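Home Shop Tables Tableware Trade Delivery Contact

Grevberg Work Table, White + Jellness Round Plate, Light Blue

Sold separately or as a set. Updated November 7, 2025.

Plain white rectangular table, flat top, straight edges. Plain round plate, light blue plastic, raised rim. Both back in stock, both the same as before, no new version.

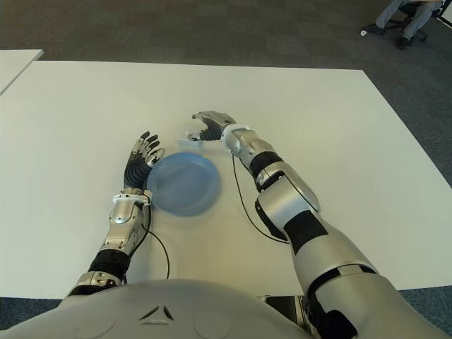

Plate and table, light blue on white.

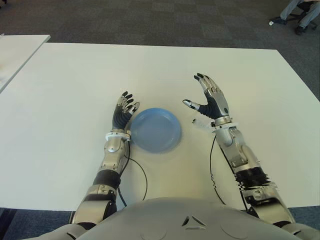
THE TABLE

Item no. 431. Rectangular top, white, smooth matte finish. One color only. We get asked for gray, there is no gray.

Matte top means less glare under ceiling lights. Also means pencil marks show. Wipe with a damp cloth and a drop of dish soap, come off fine. No scouring powder, no steel wool, no bleach. Ballpoint is harder, try rubbing alcohol on a rag, test a corner first.

Ships flat. Legs go on with the bolts in the bag, hex key included. Get a second person to help flip it over. Tighten everything once, stand it up, then tighten again after a week or so. If it rocks on carpet, turn the feet a little at a time until it stops. Felt pads for hard floors are extra, add at checkout.

Fine for: break rooms, classrooms, craft rooms, packing, lunch. Indoor only. Not a workbench, please don't clamp a vise to it and then write to us.

THE PLATE

Jellness round, light blue. Shallow dish shape with a rim all the way around, so peas and sauce stay put better than on a flat plate. Light enough for kids to carry. Slight sheen on the inside, that's the normal finish and not a coating, nothing to peel.

Dishwasher: top rack. Microwave: no. Oven: obviously no. Stacks neatly, dry them before stacking or they stick togehter.

Knife marks will show with time. For steak use something else. For sandwiches, toast, fruit, cake, snacks, also good under a plant pot (several customers do this).

Sold singly or in a carton of 200 for schools and canteens. Carton price on request, ask Felicja Grabowska at the trade desk. Mixed color cartons not possible right now. Color can vary a bit between batches, so if you need them all matching order in one go.

THE SET

One table, 2 plates. Plates go in the same box as the bolts, so check there before reporting them missing. Look under the cardboard insert too.

STOCK + DELIVERY

Plates: 1,115 in the warehouse at last count. Tables: made to order in small runs, see the date at checkout. Last run sold out in June and the waiting list was long, sorry to everyone on it.

Plates go by regular mail. Tables by carrier, curbside only, driver will not take it upstairs. Give a phone number that works. Somebody has to be there to sign.

Open the box and check the corners before signing if you can. Damage has to be reported with the delivery note number, email is best. Wiesława Zalewska handles replacements and is usually quick about it.

RETURNS

Plates: unused, any time within the return period on your invoice. Tables: unassembled only, original carton. Keep the carton until you're sure!! Collection is charged.

CUSTOMER NOTES

"Bought the table for our sewing group. Easy clean, goes with everything. Bolts bag was taped inside the lid, took a while to find." Sânziana Mocanu

"Plates are good. Would like a bowl in the same blue." Waldemar Kalinowski

Bowl in same blue: asked the supplier, waiting to hear. Will post it under Tableware if it happens, dont email just for that please.

Contact: Trandlow trade desk, form on the Contact page | © Trandlow 2025 | Back to top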